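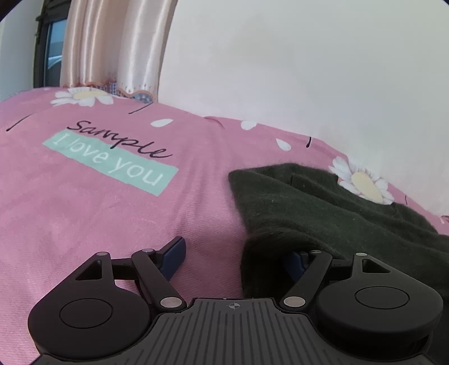
## Unit 4: The Mitier hand-held gripper kit

Instructor: Styliani Antoniadis
Read before the July lab. Bring a printed copy.

The Mitier is a two-finger gripper with no motor. The operator carries it to the object, closes the jaws by hand and lifts. A camera on the tool records the motion, and the recordings are used later to train an arm with the same fingers. Our kit comes from Drasari, which rents it to schools by the term.

### What is in the rental

- 2 grippers with finger pads fitted
- 1 charging dock for the cameras
- 12 spare pads, dark blue
- the Stumano desktop software, one seat per group

Drasari's support contact is Prodromos Katsaros. Send questions through me first — he gets the same ones every term.

### Soft goods

Rigid parts are covered in Unit 3. Cloth is harder to judge, and it is where you should spend your time with the kit. A knitted garment on a bed has no fixed shape, and the sheet under it can be pinched along with it.

1. Open the jaws fully before you approach.
2. Set one finger on each side of a fold.
3. Close slowly until both pads press on the knit.
4. Stop and check that no sheet is between the pads.
5. Lift straight up, then move sideways. 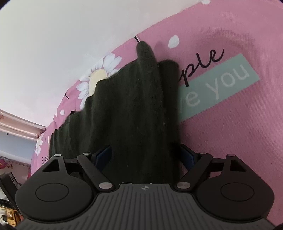 Steps 3 and 4 are the ones most groups rush. If the sheet comes up with the garment, open the jaws, lay everything flat and mark the attempt as failed in Stumano. Do not delete it. Failed attempts count toward your total of 40.

### Points for the review

Your written review should say whether you would rent the kit again. Cover pad grip on fuzzy and smooth cloth, hand fatigue, and how long Stumano takes to load a session. Charalambos Politis found the left pad slower to close than the right on one unit — check yours and note the result either way.

Hand in one review per group. Late reviews go to Polyxeni Tsoukalas at the lab desk.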